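Getting two arms to agree on where the floor is

Last updated in July

The calibration that came with the arms was good for a benchtop. It assumed both bases were bolted to one plate, that the plate was level, and that nothing being picked up was lower than the mounting surface. My setup in the shared workshop meets none of those conditions. The arms are on a stand, the work is on carpet, and the stand was assembled by me.

This post covers the second round of calibration, the cable routing changes, and the gripper opening problem I mentioned at the end of the last one. The stand itself is in the earlier post and I won't repeat the drawings.

The task has stayed the same since spring. There is a bucket on the floor and there are small bits of rubbish near it. The arms are supposed to put the bits in the bucket. Later they are supposed to take a garbage bag down from a hook and line the bucket with it, which I have been putting off for reasons that will become clear.

The first issue was base offset. I had measured the distance between the two shoulder axes with a tape measure and typed it into the config. The number was wrong by 14 mm. With one arm working alone you never notice, as the camera correction absorbs it. With both arms working on the same object, each one is convinced the other is in the wrong place, and they are both right. I redid the measurement by having each gripper touch the same pointed rod at 29 positions and solving for the transform between bases. The residual came out under 2 mm, and the worst points were all at full reach, where the joints have the most sag.

The solver is the one from Prundix. It's an old library and the documentation stops partway through the section on weighting. If you use it, the rotation output is in radians and the input is in degrees. I lost an evening to that.

Floor height came next. Carpet is a poor reference surface. A fingertip sinks into the pile before the current on the wrist joint rises enough to count as contact, and the amount depends on where the pile has been walked flat. I tried three contact thresholds and ended up using none of them. The floor plane is now fitted from depth points, with the bottom 10 percent thrown away, and the fingers are held off it by a fixed margin. The margin is large enough that thin flat items are out of scope. Lumps are fine. Paper is not, and I have stopped testing with paper.

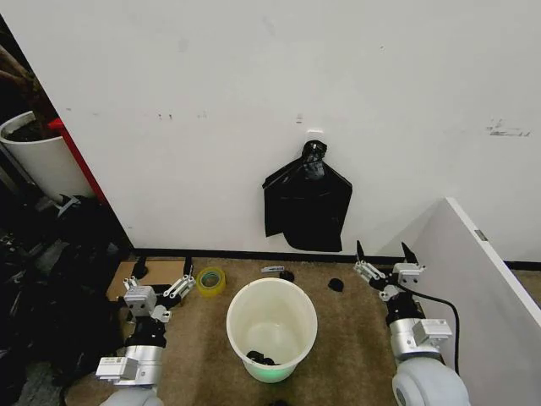

The gripper opening problem was mine. Both grippers are parallel-jaw units with linkage plates, and I had set the zero position with the jaws closed by hand. Closed by hand means the linkage is slightly preloaded. On power-up the controller would find its zero, relax the preload, and report an opening a few millimeters smaller than the true one. The software then decided that a lump of foam would not fit and went around it. I now home against the open stop at low current, then count back. It takes longer at startup and gives the same answer every time.

Fingertips are Grosta sleeves, cut down. They grip well and pick up lint. I wipe them with a damp cloth before a run. A tip with lint on it will hold a scrap after the jaws open, carry it over the bucket, and carry it home again. For a while I blamed the release timing and added a delay, then a longer delay, then a small shake. All three have been taken out of the code.

Cables. The original routing had the wrist cable clipped tight along the forearm. At extreme wrist roll it pulled hard enough to show up as an offset in the joint torque estimate, and the controller would fight it. I gave the cable more slack and moved the clips back toward the elbow. The torque offset went away. The free loop needs watching on tight moves, so I have added a keep-out volume around it, modeled as a fat cylinder. The planner treats this as an obstacle attached to the link. Planning time went up by about 71 ms per query, which I can live with.

Now the bag. A thin plastic bag on a hook is a bad object in almost every respect. The surface is glossy, so the depth return has holes in it. The shape changes whenever anything touches it. The only part worth grasping is the gathered section near the hook, and it is also the part closest to the wall, so the approach angle is limited by the width of the gripper body. My current plan is to come in from below with one arm, pinch the gathered section, lift, and use the second arm only once the bag is clear. I have the approach working in simulation using the cloth model from Gosselin. Cloth in simulation is better behaved than plastic film, so I do not put much weight on this.

For the record, the motion limits are still set low. I run at a quarter of rated joint speed with the stop button in reach, and the logger samples at 2000 Hz on the wrist joints only. Logging everything at that rate filled the disk in one afternoon.

Remaining items: replace the stand feet with adjustable ones, repeat the base offset measurement after that, and write a proper check that refuses to start if the floor plane is tilted more than one degree from the last session. I would also like to move the controller config into version control. It currently lives in a folder called config_new_2.

Comments

clemivberg_shop
Same trouble with closed-stop homing on our pair. Did you need to change the current limit between the left and right gripper, or is one value good for both?

Author reply
One value. I set it on the stiffer of the two and it was fine on the other.

torquewrench
Have you tried putting a board down over the carpet?

Author reply
Yes. It worked. I want it to run on carpet.

lowpass
The 10 percent trim on the floor points seems like a lot. Is that noise or pile?

Author reply
Mostly noise near the wall. I could trim less if I cropped the region first.

Recent posts

A stand for two arms, with drawings
Notes on the Prundix solver, part 1
Clemivberg motor drivers: wiring and fault codes
Why I gave up on suction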